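4.3 Fingers do not close on command

If the fingers stay open after a close command, the Plerard controller has logged fault 105. Do not push them together by hand.

1. Press Stop and switch off the gripper supply.
2. Wait 3 minutes.
3. Check the finger screws and the linkage for play.
4. Set the cup on the white surface and restart with the fingers open. 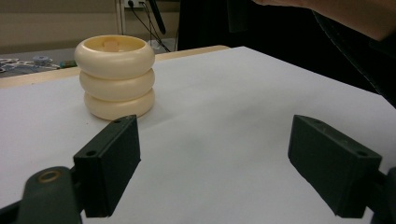

Fingers open, ringed cup on the table

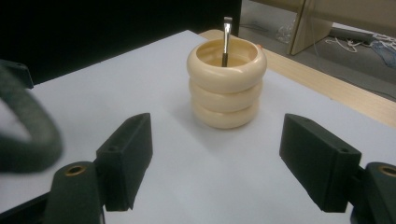

CAUTION: Keep hands out of the gap while power is on. A delayed close command can still run.

Edin Shehu wrote in to say that on his unit the fault came back after nearly 200 cycles, and that it stopped only when he replaced the Bošković cable. If step 3 finds no play, replace the cable before calling Nukance service.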